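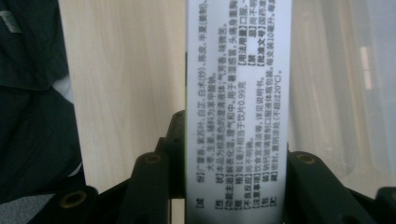
About the Drorka School of Drama and Letters

The Drorka School of Drama and Letters teaches the reading, writing and performance of plays to students aged sixteen and over. It was founded by the playwright and teacher Graciela Escobar, who remains its Principal, and it occupies the former grain exchange in the old quarter of Urkberg.

The School began as an evening reading circle with 7 members, who met to work through the tragedies of the English and Spanish stage line by line. It now has 571 students enrolled across its day, evening and correspondence courses. The reading circle still meets at half past six in the Lower Hall during term and is open to all students free of charge.

Our Approach

The School holds that a play should be studied on the page and on its feet. Every student, whatever his or her course, reads the set texts in full, attends a weekly seminar and takes part in at least one staged reading each year. Students of literature are not expected to become actors, but they are expected to have spoken the lines they write about.

Essays are central to our teaching. Tutors return written work with detailed comments, and each essay is discussed with its author before a mark is agreed. First-year students write on character, plot and imagery; in the second year they move on to questions of genre, staging and textual history. The final year is given over to a long essay or an original play in three acts — the choice is made in November, with the approval of the student's tutor.

Courses

The Certificate in Dramatic Literature is taken over one year and covers Greek tragedy, the Elizabethan and Jacobean stage, and the modern European play. The Diploma in Drama and Letters is taken over three years and includes translation from at least one language other than English. Evening students may complete either award at a slower pace.

Correspondence students receive printed study guides each month and may attend the summer residential fortnight. Places on the residential are allotted in order of application. 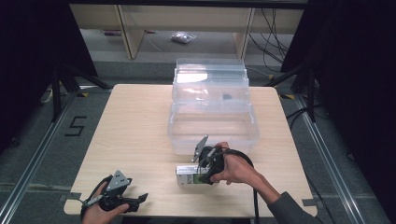 The Stustirel Library

The Stustirel Library holds 3,520 volumes, among them a good working collection of annotated play texts and 2,868 items of criticism, biography and theatre history. It also keeps the prompt books of the Nina Theatre, which were given to the School when that company closed. The prompt books may be consulted by appointment, and visiting readers are welcome on production of a letter of introduction.

The library is open from nine in the morning until eight in the evening during term. Borrowing is limited to enrolled students and staff.

Governance and Fees

The School is an independent charity. Its governors meet once each term and publish a yearly report, copies of which are held at Reception. Fees are set annually and may be paid by the term or by the month. A number of bursaries are offered to students of limited means — applications should be made with the enrolment form.

Visiting the School

Prospective students may sit in on a seminar by arrangement with the Admissions Office. Visitors are asked to enter by the courtyard door and to sign the register on arrival.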